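Kategorie: Daten & Backtests / Devisen / README

Lorelo Spread-Archiv
Stand: 2023-10-31

Lorelo ist eine Sammlung von Geld- und Briefkursen für Währungspaare, gedacht zum Testen von Handelsstrategien. Die Kurse stammen aus Demokonten beim Broker Varorcombe und wurden mit dem Skript Owen mitgeschrieben. Betreut wird die Sammlung von Colette Leblanc.

Inhalt

- 15 Währungspaare, je Paar ein Ordner
- 545 CSV-Dateien, gepackt als ZIP
- Spalten: zeit, bid, ask, spread_punkte, quelle
- Zeitangaben in UTC, Dezimaltrennzeichen ist der Punkt

Aufbereitung

Doppelte Zeilen mit gleichem Zeitstempel sind entfernt, es bleibt jeweils die letzte. Spreads über 500 Punkte stehen weiter in den Daten, die Spalte quelle trägt dort den Zusatz "_x". Wochenenden fehlen. Lücken wurden nicht aufgefüllt, auch die längere im Februar nicht, als der Server umgezogen ist.

Verwendung

Zum Einlesen in Pulolance genügt die Vorlage import_fx.ini. Das Feld "Kommission" muss von Hand gesetzt werden, sonst rechnet der Tester mit null. Bei weniger als 20 MB freiem Cache bricht der Import ohne Meldung ab.

Einschränkungen

Demokurse weichen von Live-Kursen ab, vor allem bei Nachrichten und kurz nach Mitternacht.

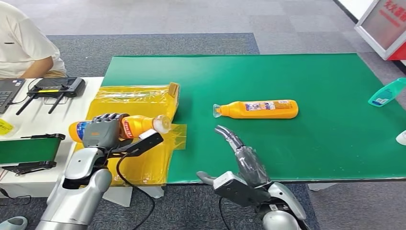 Slippage ist nicht enthalten. Wer Scalping-Strategien testet, sollte einen eigenen Aufschlag einrechnen und die Ergebnisse mit einem kleinen Live-Konto abgleichen. Swap-Sätze liegen in einer getrennten Datei und werden nur unregelmäßig erneuert. Keine Anlageberatung.

Lizenz: CC BY 4.0. Fehler in den Daten bitte mit Paar, Dateiname und Zeitstempel melden.

© Lorelo | Kontakt | Nach oben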